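Justhorpe to move library catalog off aging server in August

JUSTHORPE — The Justhorpe public library system will take its online catalog offline for one Sunday in August while it moves patron and collection records to a new host, the library said in a notice posted this week.

The outage is scheduled to begin at 6 a.m. and end before midnight. During that time patrons will not be able to search the catalog, place holds or renew items from home. Branches are closed on Sundays, and book drops will remain open. Returns made that day will be backdated, and no fines will be charged.

The current catalog runs on software from Meireles, a vendor that has told customers it will stop issuing security updates for the version in use at Justhorpe. The replacement, a product called Emus, stores records in the same exchange format, so most entries can be transferred without being retyped. Local notes, such as shelf locations for the map collection, are kept in separate fields and must be converted by a script.

A test transfer was run in the spring on a copy of the database. It failed on 900 records, most of them older serials with missing or duplicate control numbers. Staff have corrected 200 of those by hand. The rest will be moved in a second pass after the new catalog is running, and will show as "in process" until then.

The library is also retiring desktop computers at its branches. Machines that pass a hardware check will have their storage drives removed and memory reused where the modules match. Those that do not pass will go to Trevitz, an electronics recycler under contract to the county. Storage drives are handled separately and will be shredded.

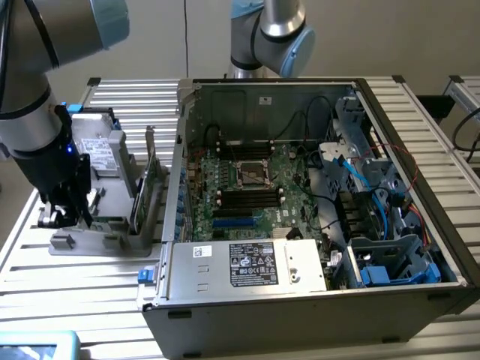
What patrons need to do

Library card numbers will stay the same. PINs will not carry over, as the two systems encrypt them differently. On first login, patrons will be asked to enter a card number and the email address or phone number on file, then choose a new PIN of at least six digits. Patrons with neither on file will need to visit a branch with a photo ID.

Holds placed before the outage will keep their position in line. Saved reading lists will be transferred up to a limit of 100 titles per list, and longer lists will be split. Checkout history will not be moved. Patrons who want a copy can download it from the account page until the Saturday before the outage.

Notices by text message will come from a new number, to be posted at each branch. Email notices will come from the existing address.

Cost and schedule

The work is paid for from the library's regular technology budget. The new host provides 128 gigabytes of memory, which the notice says is enough to run the catalog and the staff circulation module on one machine with a nightly backup to a second site.

If the transfer is not complete by 10 p.m., the old catalog will be restored and the move will be rescheduled. The library said it would post updates on its home page throughout the day.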